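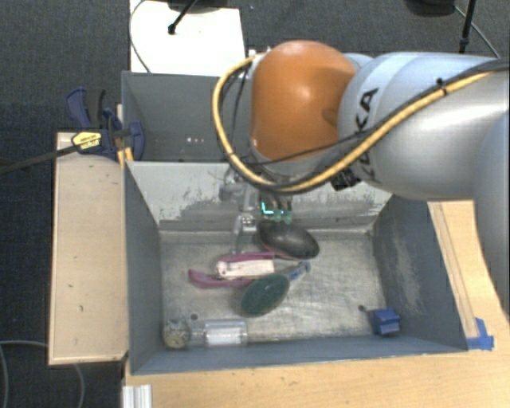 October, 4:40 pm. Entry by Relu Pîrvu

Third protective stop today on the pick cell, same place every time: wrist rotating past the back wall, joint 6 torque trips. Log says 173 then straight to stop, no warning first. Viera thinks it's the cable. I think so too now. The yellow one and the black bundle go under the orange cover and loop up round the far side, and on a big wrist turn that loop has nowhere to go. One tie holding it on the upper part. Not enough slack below, or too much above, haven't decided wich.

Tried:
- wrist speed down to 60 percent. Still trips, just later.
- reseated clamp at the corner of the two bins, bin was creeping. No change to fault but leave it on.
- took the clear bottle out of the target list, ran the ball only. 57 picks clean, then stop on a big rotation. So not payload.

Riltura gripper config is fine, checked twice. Don't touch it.

Tomorow: reroute dress pack, 740 mm free length from last tie to connector, limit wrist rotation in the Trollport planner till then. NO running unattended. Hand on the stop. Cell stays locked out overnight, key with Viera.

Comments (2)

Viera Vondráček: measure the slack with the wrist at both ends of travel, not at home. We got caught by that on the Ciobanu cell.

relu: ok. will need the long ties, where did they go

Arniro Workshop Notes | Contact | © Arniro | Back to top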